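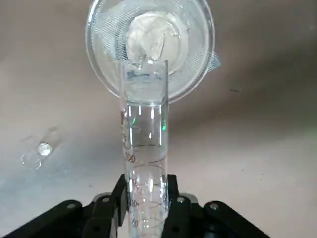 Home | Ask | Topics | Sign in

Straining homemade yoghurt: how long is long enough?

Fadime Coşkun
Hello all, I've gone back to making my own yoghurt after a long gap (my mother would be so pleased!) and mine stays runny however long I leave it over the sieve. I gave it 3 hours yesterday. Should I leave it overnight?

Amos Castellanos
Overnight in the fridge, my dear, with a plate on top. I'd also warm the milk for longer at the start, as it makes a lovely thick set before you even get to straining. Keep the whey for bread.
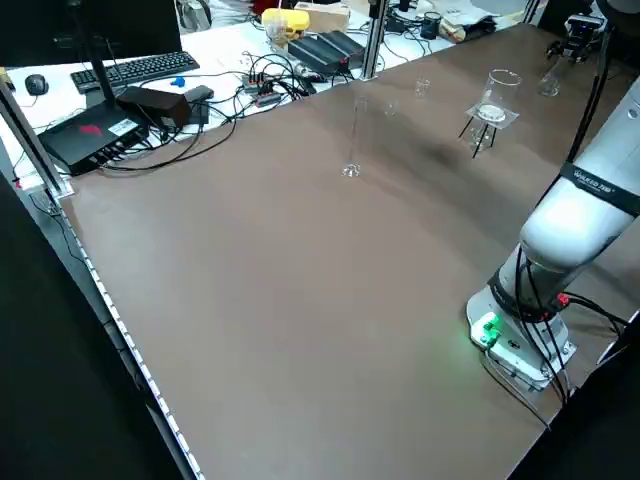
The brown table, with its strip of lights along the edge.

Calloway113
just buy greek

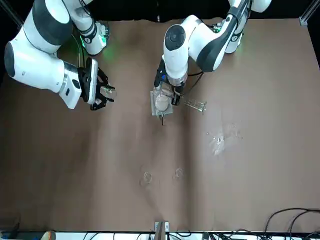 Comments

Makomora: Overnight worked for me too, thank you Amos.
Drurker80: Muslin is kinder than a sieve, I find.

Related
Can I freeze whey?
Why is my labneh sour?
Keeping a starter going past January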